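Keeping a dark table

Dark tables sell well and are returned often. Domum, the furniture workshop in Testhorpe, delivered 300 dining tables in its last full year, and Tania Fakir, who runs the finishing room, keeps a file of every complaint that came back. There are 87 entries. Most concern the surface, and most of those concern things that would not be noticed on pale oak: dust, crumbs, cloth marks, dull patches that appear only when the lamp is on.

The cause is contrast. A flake of bread crust on a light board differs little in tone from the wood beneath it. On a chocolate-brown top the same flake is the brightest thing in view. A glossy varnish adds a second effect, as it returns light in patches and turns the colour under them towards grey. Customers often report this as fading. Fakir asks them to walk to the other side of the table and look again before she books a visit.
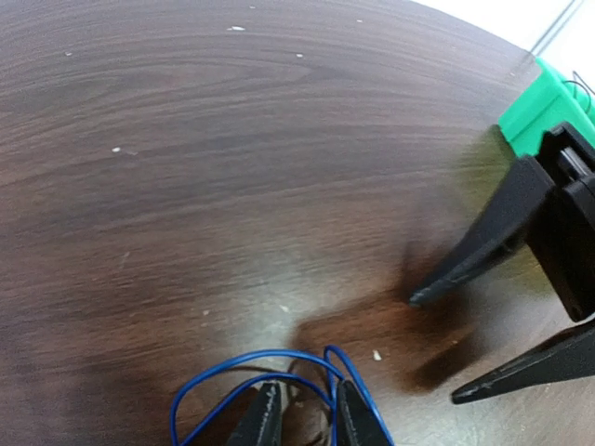
White specks on a dark brown top. The paler area is glare on the finish.

Cleaning is simple but the order matters. Loose debris comes off first, with a soft brush or a dry cotton cloth, lifted and shaken out often. Pushing grit across varnish under a damp cloth leaves fine scratches, and on dark wood these show as a grey haze when the light is low. Fakir's staff work along the grain. Where the figure curves, they follow the longest line of it and do not attempt the bends.

A damp cloth comes second, wrung until it no longer drips, then a dry one. Spray polish is not used. It fills small marks for a few days and leaves a film that holds dust, and the film has to be removed before any repair to the varnish will take.

Wahyudi Setiawan, who repairs tops for Domum and for the Plorside auction rooms, divides marks into those in the finish and those in the wood. A white ring is usually in the finish and can often be treated. A black one has usually reached the wood - at that point the top is stripped. He allows 4 days for a strip and recoat, longer in November, when the drying room is slow.

His advice on lighting is brief. A single lamp hung low over the centre gives the hardest reflection. Two shaded lamps, set wide, give a more even surface and make the crumbs easier to ignore until the plates are cleared.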